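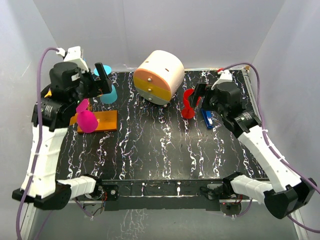 Come and help us with small things: people wanted for the Plavura tabletop study

Do you like opening drawers, sorting odds and ends and finding the right spot for a cup? Then we would love to hear from you! Plavura is looking for people to join a study of how everyday objects get put away on a table. You will spend a morning or an afternoon with cups, boards, little cabinets and plenty of bits and pieces, and tell us what you would do with them.

What it is about

Give two people the same cup and the same chest of drawers and they will often tidy up in quite different ways. One puts the cup on a board and leaves it there, the other wants it next to the drawers where it can be reached. We are collecting those habits and preferences, the sensible ones and the peculiar ones, and we want as wide a mix of people as we can get.

The objects are cheerful and brightly coloured. Our favourite at the moment is a rounded little cabinet with an orange drawer, a yellow one and a pale grey one, each with small metal knobs. There is also a cyan cup, an orange board, and a magenta bell-shaped piece that we have had several arguments about (Haoran says cup, Lingyun says vase, and you are welcome to take sides). All of it goes on a black tabletop with wavy streaks of white, pink and blue.

What you will do

You will sit down with one of us and go through a set of short tidying tasks. We might ask you where a cup should go, which drawer you would use for something small, or how you would clear a board before setting it down somewhere else. Some tasks you do with your own hands on a practice table, and for others you write down instructions that a stranger could follow. The writing part is more fun than it sounds, and spelling doesn't matter a bit.

A session lasts 80 minutes, with a break in the middle for tea or squash and biscuits. Please tell us beforehand about any allergies. We ask everyone to come for 4 sessions in total, spread out however suits you, as the tasks change each time.

Who we are looking for

Anyone aged 18 or over who can read and write everyday English. You don't need any experience or qualifications. We have places for 22 people and would be especially glad to hear from left-handed people, people who use only one hand, and anyone who has spent years in a busy kitchen, a nursery, a shop or a workshop. The tables can be used sitting or standing, and there is step-free access from the street to the room.

Expenses and payment

You will get a gift card at the end of each session, and we pay back bus and train fares if you bring the tickets. If you need to stop part way through a session, you still get the card for that day. You can leave the study whenever you like without giving a reason.

What we keep

We keep your written instructions and our notes on where you put things. Your name is stored separately and won't appear in anything we publish. Lingyun Jiang will go through the consent form with you at the first session, and you can have a copy in large print.

How to join in

Send a short message through the contact form on this site with "Tabletop study" as the subject. Tell us your name, whether mornings or afternoons are better, and anything that would make the visit easier for you. Haoran Xie looks after the bookings and will reply within 7 days.

Please get in touch by 25 December 2019. If you took part in our September sessions you are very welcome to come again, and do bring a friend!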